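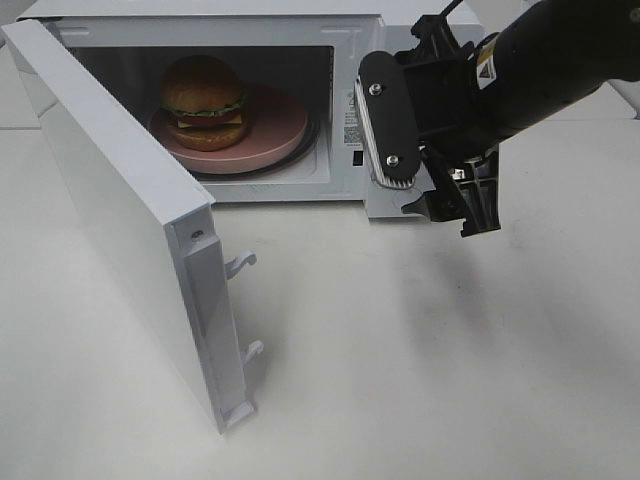 How do you reheat a burger in the microwave without the bun going tough?

Take it apart first. The patty goes in by itself, loosely covered, and the bun only joins it for the last few seconds. Lettuce and tomato stay out of it completely.

I learned this over one long July when our kitchen was torn up and the microwave was pretty much the whole kitchen. We lived on takeout from Pollden, the burger counter two streets over, and there was always one left in the bag. I used to put the whole thing in, wrapper and all (don't, some of those wrappers are lined with foil), and get hot lettuce and a bun like a bath sponge that turned into a bath tile by the time I sat down.

So now I do it like this. Pull the burger apart and scrape off whatever cold stuff you can. Put the patty on a plate with a rim, so the juice stays on the plate and doesn't run down into the turntable ring, and lay a damp paper towel over it. Half power, one minute, flip it, then another half minute or so. Half power really does matter here -- full blast gives you a gray rubber edge and a middle straight out of the fridge. Check it in the thickest spot and give it more if it needs more. If you have a food thermometer you want 165 degrees for leftovers.

The cheese is usually welded to the patty already, so let it ride along. If it's a fresh slice, put it on after the flip.

Buns: wrap in a dry paper towel, ten seconds, stop. If you have a toaster, use the toaster and skip this part!

A few other things while I'm on the subject of microwaves.

Plates. Mine are cheap bright ones from a Vomano set and I only use the ones marked microwave safe on the bottom. Plenty of plastic plates aren't, and you find out when they warp or start to smell. Picnic melamine stays in the picnic box.

Placement on the turntable. Small things heat better a little off to the side than dead center, so they travel through more of the oven as the plate goes around. I do this with single muffins too.

The ring under the plate. Lift it out once a week and wash it in the sink with dish soap. Crumbs get stuck to the little wheels and then the whole thing bumps along and grumbles. Wipe the floor underneath while you're in there, and dry everything before it goes back.

The door. Run a damp cloth down the inner edge and around the latch hooks, and do the front rim it closes against. Grease builds up there and the door stops shutting cleanly. No scouring pads, and don't go poking in the latch slots with a knife. If a hook is cracked or the door hangs crooked, stop using the oven until someone has looked at it.

Smells. A bowl of water with half a lemon squeezed in, 3 minutes on high, then leave the door shut for five more. Wipe down, and prop the door open for a bit. Onion takes two rounds.

Fries I have given up on. Those go in a hot skillet.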